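Why Is Ketchup So Slow?
A Kitchen Science page for young readers from the Ploston Museum of Everyday Science

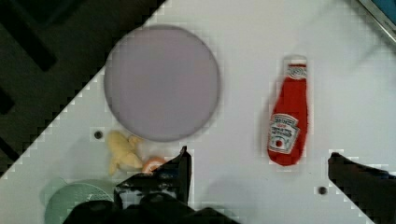 Solids, liquids and things in between

Most things in a kitchen are easy to sort. A spoon is a solid. It keeps its shape wherever you put it. Water is a liquid. It takes the shape of the cup that holds it, and it spills if the cup tips over.

Ketchup is harder to sort. Turn an open glass bottle upside down and the ketchup may stay where it is, as if it were solid. Give the bottle a good shake and the ketchup can rush out all at once. Scientists have a name for liquids that change the way they flow when they are pushed, stirred or shaken. They call them non-Newtonian fluids. Ketchup is one of these, and so are toothpaste, mayonnaise and many kinds of paint.

What is viscosity?

Viscosity (say "viss-KOSS-ih-tee") is a word for how much a liquid resists flowing. Water has a low viscosity, so it pours quickly. Honey has a high viscosity, so it pours slowly.

Temperature can change viscosity. Cold honey from a chilly pantry creeps off the spoon, and warm honey runs. Ketchup can also be changed by force. When it sits still it is very thick. When it is squeezed or shaken it becomes thinner for a short time. This is called shear thinning.

What is inside the bottle?

Ketchup is made from tomatoes, vinegar, sugar, salt and spices. The tomatoes are cooked and crushed, but tiny pieces of the plant remain, much too small to pick out with your fingers. These pieces are spread through the watery part of the sauce. They press against one another and make a loose network — a little like a crowd of people standing close together in a hallway.

While the crowd stands still, it is hard for anything to move. A push makes the pieces slide past each other, and the sauce begins to flow. Many makers also add a small amount of a thickener called xanthan gum, which helps the sauce stay thick on the plate and keeps the water from separating.

Why does water come out first?

If a bottle has been standing for a while, a little thin, reddish water may collect at the top. It comes from the sauce and it is not a sign that the ketchup has gone bad. Close the cap firmly and shake the bottle to mix the water back in.

Try it yourself: the sauce race

Ask an adult before you begin. You will need a baking tray, a few books, a teaspoon, and small amounts of ketchup, honey, mustard and water.

1. Rest one end of the tray on the books so that it makes a slope.
2. Place one teaspoon of ketchup at the top. Watch how far it travels in 51 seconds and write the distance down.
3. Wipe the tray clean and dry it.
4. Do the same with each of the other liquids. Keep the slope the same every time.
5. Stir some ketchup quickly for 95 seconds and race it again. Compare this result with your first one.

Repeat each race three times if you can. Scientists repeat their tests in order to find out whether a result can be trusted. Wash the tray and your hands when you have finished, and do not eat the liquids you have tested.

Words to know

Fluid: anything that can flow. Liquids and gases are both fluids.
Viscosity: how strongly a fluid resists flowing.
Shear thinning: becoming thinner when pushed, stirred or shaken.
Thickener: something added to a liquid to make it less runny.

Visiting the museum

The Pour and Flow tables are in the Antoniadis Gallery on the lower level. School groups may reserve a morning visit through the education office. Children under eight must be accompanied by an adult.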